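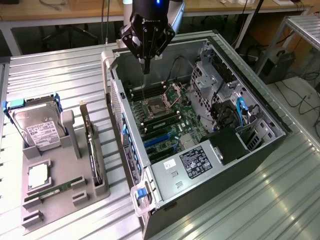
Old Tower FAQ
by Humaira Warraich
Updated 16 November 2020

I get the same handful of emails every time I post about reviving office castoffs, so I've put the answers on one page. If yours isn't covered, leave a comment and I'll get to it (eventually!).

Is an old office tower worth bothering with?

For me, yes, nearly always. I like the big ones that companies dump when they upgrade. They come apart easily, there's room for your hands, and you can swap almost everything in them. My sister in Pledstead still does all her bookkeeping on one I put together for her, and she's not gentle with it.

Where do you find them?

Mostly the Murnarwood surplus sale in July, which is a gym full of folding tables and people pretending they aren't in a hurry. Get there early. The rest of the year I watch the local classifieds for "won't turn on, free to good home." Those are my favorite words in the English language.

What do I do before opening the case?

Shut it down, flip the switch on the power supply if there is one, pull the cord, then hold the power button for a few seconds. Lay the tower on its side so the board faces up. I touch bare metal on the case before I touch anything else, and I do it again every time I come back with coffee. (The coffee lives on a different table.)

Do I need special tools?

One Phillips screwdriver, a flashlight and a soft paintbrush for dust. That's my whole kit for most jobs.

What are the blue plastic bits for?

On a lot of office machines, colored plastic means "you can move this without a screwdriver." Blue tabs along the back by the expansion slots are usually clips that hold the cards in place, and you flip one open to get a card out. Go easy on them. Old plastic gets brittle, and I've snapped 2 of them by yanking when I should have looked for the hinge.
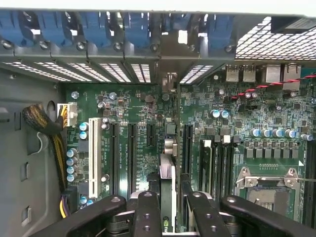

Before you pull any card, follow its cables with your finger and unplug those first. The main power plug going into the board has a little latch on the side. Squeeze the latch and rock the plug gently, and hold the plug itself, never the wires!

My CPU socket is empty. Is the board dead?

Not at all, people pull processors to sell them. Shine your flashlight in and look closely at the contacts. If they're the springy kind and they all line up in neat rows, I'd say it's worth trying. If a few lean the wrong way you may still be able to fix them, but I'd want a magnifier, a good lamp and a very quiet house. Keep fingers out of there completely.

How do I know which processor fits?

Find the model number on the case or the board and look up the supported list. A chip that physically fits can still refuse to start if the firmware is too old. I learned that with a Cantero auction lot and lost a whole weekend to it.

Can I reuse the power supply?

If it's healthy and the label says it can handle your parts, sure. Read the label before you shop for a graphics card. Please don't open the power supply itself, even unplugged. If it smells burnt or buzzes, recycle it.

How long does a rebuild take?

About 90 minutes for me if all the parts are on hand. Double it for your first.

Which memory slots do I fill first?

Depends on the board, so check the diagram. Many cases have one inside the side panel, so look there before you recycle that panel like I did with Malis (yes, I name them). Push each stick down until the end latches click.

Will you fix mine for me?

I wish I had the time! I can look at a question in the comments, and a clear note of the model number helps a ton.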